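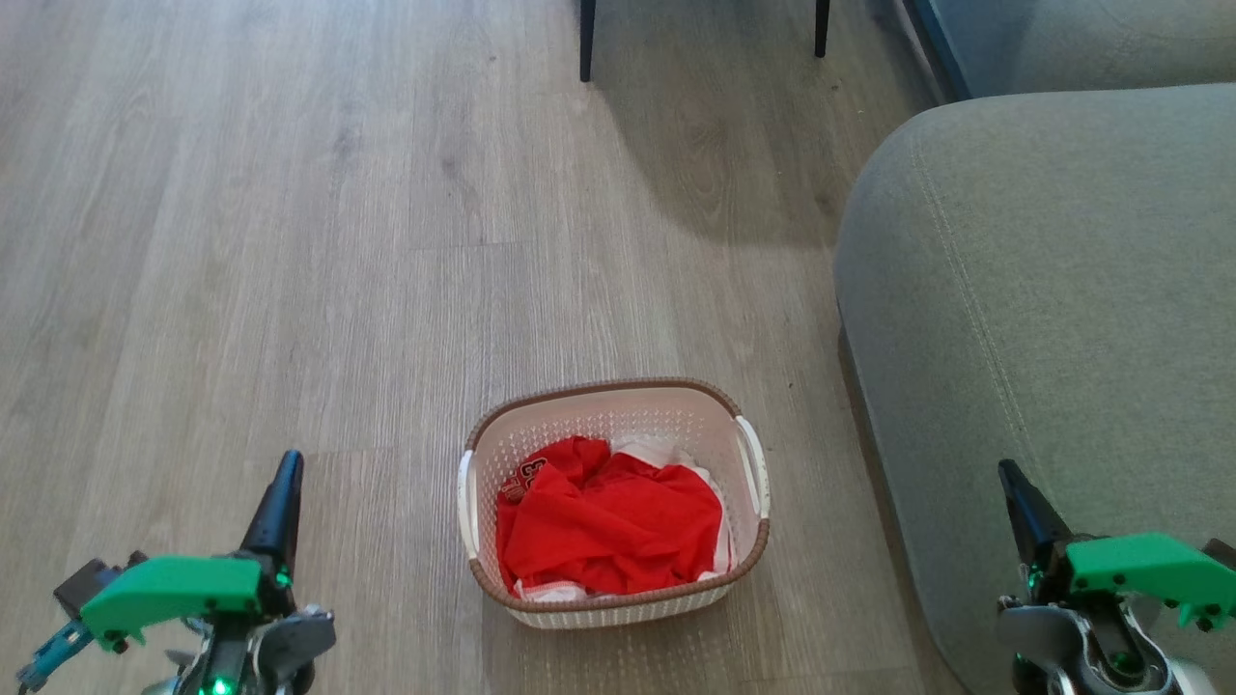

4. Pose du kit de ressorts courts Madton

Comptez un après-midi, deux si vous avez prêté votre clé dynamométrique à un ami.

1. Calez les roues arrière, levez l'avant et posez la caisse sur chandelles. Le cric seul ne suffit pas.
2. Déposez les roues, puis débranchez le capteur d'ABS. Le clip est fragile et Madton n'en fournit pas de rechange.
3. Desserrez la biellette de barre stabilisatrice. Si elle tourne dans le vide, bloquez l'axe avec une clé Allen et reprenez votre calme.
4. Sortez la jambe de force et comprimez le ressort d'origine, en alternant d'un côté à l'autre.

ATTENTION – Un ressort comprimé n'a aucun sens de l'humour. Ne placez jamais le visage dans l'axe.

5. Montez le ressort court, marquage lisible à l'endroit, extrémité contre la butée de la coupelle.
6. Remontez sans serrer, reposez la voiture sur ses roues, puis serrez au couple indiqué en page 128.

Note : la caisse se tasse encore un peu pendant les 300 premiers kilomètres. Faites régler la géométrie ensuite. Les dos-d'âne de votre quartier, eux, ne sont pas réglables.

Référence des coupelles renforcées (en option) : 193.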